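Equipment Review: The Cadik Bench-Top Beam and Torsion Apparatus

The Cadik apparatus is intended for first-year courses in statics and strength of materials. It consists of a rigid steel base, a pair of adjustable supports, a set of slotted masses and a torsion head that clamps to either end. The department purchased 4 units in August, and they were used by 28 students in the introductory laboratory. The comments below are drawn from that use and from the technical staff who prepared the benches.

Assembly is straightforward. The supports slide along a graduated rail 600 mm in length and lock with a single lever. The scale is engraved and is easy to read from a seated position. Changing from a simply supported beam to a cantilever requires one support to be removed and the other to be fitted with the clamping block. Students managed this without help once it had been demonstrated.

Results in bending were good. Measured deflections for the steel and brass specimens followed the expected straight line against load, and the slope agreed well with hand calculation. The aluminium specimen gave more scatter, particularly at small loads, where friction in the dial gauge becomes noticeable. Tapping the base lightly before each reading helps. 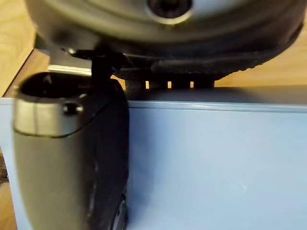
The torsion head is the weaker part of the product. Its grub screw bears directly on the specimen and marks it, so that rods must be turned end for end after repeated use. The Sembiring equivalent, which the department has used for several years, employs a collet and leaves no mark. Access also matters to technicians. A fixing set back in a round recess, or one close to a rubber rim, calls for a driver with a long, narrow shank, and Cadik supplies only a short hexagonal key. A suitable driver should be kept with each unit.

The printed manual runs to 18 pages. The theory section is sound, although the sign convention for bending moment changes between the second and third exercises -- a correction sheet was issued to students. Demetrius Calloway, senior laboratory technician, has since prepared a revised worksheet that uses one convention throughout.

Spare specimens are sold in packs and fit the older Drillon frame without alteration. The Fandix data logger can be connected in place of the dial gauge, but the bracket is sold separately.

The apparatus is recommended for teaching beam deflection and support reactions. Departments whose main interest is torsion should compare it with the Sembiring model before ordering.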